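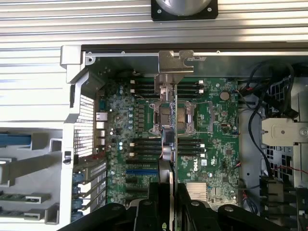 Motherboard

A motherboard is the main circuit board of a computer, the large flat sheet to which nearly everything else in the machine is joined in one way or another. It carries the processor in a socket of its own, along with the memory, and it passes power and signals between them by way of thin copper tracks. In everyday speech it is often called the mainboard, or simply the board.

Layout

Most boards are built up in layers — 4 is common in plain office machines, though busier designs may use more — and the tracks run through all of them, which is how so much wiring fits into so small a space. The processor socket usually has levers or a frame to hold the chip firmly in place, and a socket made for one family of chips will seldom take another, as many a hopeful home upgrader has found.

Repair and reuse

Boards tend to outlast the computers they were sold in, and a healthy trade has grown up around them. In Flimadville, the Mekden repair workshop takes in roughly 1000 old boards a year, and those past mending go on to Grelier, where the metals are recovered. The commonest faults are tired capacitors, bent socket pins and plain old dust.

See also

Expansion card
Power supply
Wickramasinghe Museum of Computing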